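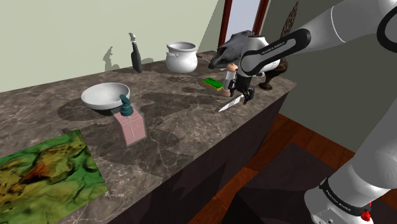

Priltetent open day set -- README

Simulated kitchen episodes shown at the Mahlangu open day in Grendomthorpe, July. Maintained by Lindiwe Tshabalala, Gramus.

Contents

The set holds 86 episodes. Of these, 68 were made ahead of the day and played on the large screen in the front hall. The rest were made by visitors at the two control desks. All of them are rendered. No real arm was running during the visit.

Setup

One Franka Emika arm with a two-finger gripper, working over a marble countertop. Objects on the counter change between episodes. They include a knife, a sponge, a white bowl, a lidded pot, a soap dispenser and a spray bottle. Some objects have no job in the task and are there as clutter, such as the figurine and the animal skull.

The skull model has a known placement fault. In some episodes it hangs in the air above the counter. We left these in, and visitors saw them too.

How the day ran

Groups of six came through from 10 a.m. Each group watched one recorded episode, then took turns at the desks. A turn ended when the visitor let go of the controls or the host called time. Knife episodes were the ones people asked to see again -- mostly to look at the grip from another side, which the viewer could not do. That request is on the list for the next version.

Files

episodes/ has one folder per episode
tasks.txt has the task wording as read out to visitors
hosts.txt has notes typed by the hosts between groups

Visitor names were not kept. Desk 2 lost its clock after lunch, so the times in its afternoon folders are wrong. Use the folder order instead.

Questions and corrections go to Lindiwe at the Gramus front office.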